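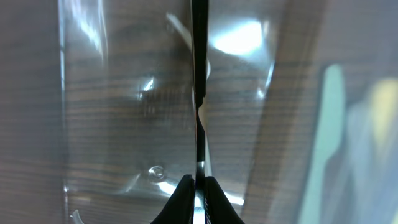
One reader of the draft specification objected that household film collection has been tried before, and that a bag of mixed wrap is worth less than the fuel used to fetch it. The objection was received by Zestis during the comment period and is addressed in the final text of the collection standard released today.

FOR IMMEDIATE RELEASE
September 16, 2025

Zestis publishes film collection standard for depot operators

Zestis has published the final version of its collection standard for post-consumer flexible film. The standard sets out how clear and coloured polyethylene film is to be received, sorted, baled and stored at staffed depots before transport to a reprocessor. It replaces the interim guidance used by depot operators during the trial period.

The document applies to depots only. Kerbside collection is outside its scope and is not recommended for film under current sorting conditions. Film placed loose in a mixed recycling stream wraps around the shafts of disc screens, and the resulting stoppages are charged back to the contributing council under most processing contracts.

Material categories

Film is received in 2 grades. Grade A is clear polyethylene without print, including pallet wrap, furniture covers and mattress bags. Paper labels are to be cut out at the depot, with a margin of film removed along with the label. Grade B is coloured or printed polyethylene, including bread bags, produce bags and the outer wrap from multipack goods.

Metallised film, cling film containing PVC, laminated pouches and compostable bags are excluded from both grades. Compostable bags are the most frequent contaminant in Grade B and are difficult to identify by touch. Depot staff are directed to check for the certification mark and to reject the item where no mark or resin code can be found.

Polypropylene film, such as the crisp outer wrap on stationery and flowers, was included in the draft. It has been withdrawn from the final text. Submissions from the Prins reprocessing plant showed that mixed bales could not be pelletised to a consistent melt flow, and the plant has no float separation step able to remove polypropylene from polyethylene.

Moisture and storage

Film is to be stored under cover, off the ground and away from direct sun. Water held between folded layers adds to freight weight and is not removed by baling. Depots without a covered area may use lidded cages, provided the cages are emptied before they are filled above the rim.

Open cages are limited to 200 litres where they are placed in a public area. Larger cages may be used behind the counter line. Stored film is combustible, and operators should confirm separation distances with their insurer and the local fire authority before the first delivery is accepted.

Baling and transport

A depot may consign film either baled or in bulk bags. Each consignment carries a docket stating the grade, the depot code and the date of closing. Mixed consignments are downgraded to Grade B in full.

The point raised in the comment period about transport cost was accepted in part. Zestis modelling supports the view that a dedicated truck run is not viable for small depots. The final text therefore provides for backhaul - film travels on vehicles already returning from a delivery to the same district - and sets a minimum load of 2000 kilograms for any trip made solely to collect film. Depots unable to reach that load may hold stock or transfer it to a neighbouring depot under the same docket.

Record keeping

Operators are to keep rejection records by category. Hellness, the software used by participating depots for weighbridge entries, has been updated with the film grades and rejection codes. Depots using paper dockets may continue to do so and should forward copies at the close of each month.

Changes from the draft

The final text contains 16 amendments. Most are corrections to definitions and cross-references. The substantive changes concern polypropylene, the minimum load, cage labelling and the treatment of film from agricultural sources. Silage wrap and greenhouse film have been moved to a separate program administered by Ivolel and should not be accepted at public depots, whether rinsed or not.

Signage has been simplified. The draft required resin codes to be displayed at the cage. Operators reported that customers read the codes as a list of everything accepted, including rigid containers, and the codes have been replaced with named items.

Implementation

Depots already operating under the interim guidance have until the end of December to change over signage and dockets. New depots are to comply from opening. The standard and the docket template are available from Zestis on request, in print or electronic form.

Media and technical enquiries: Zestis, Standards and Programs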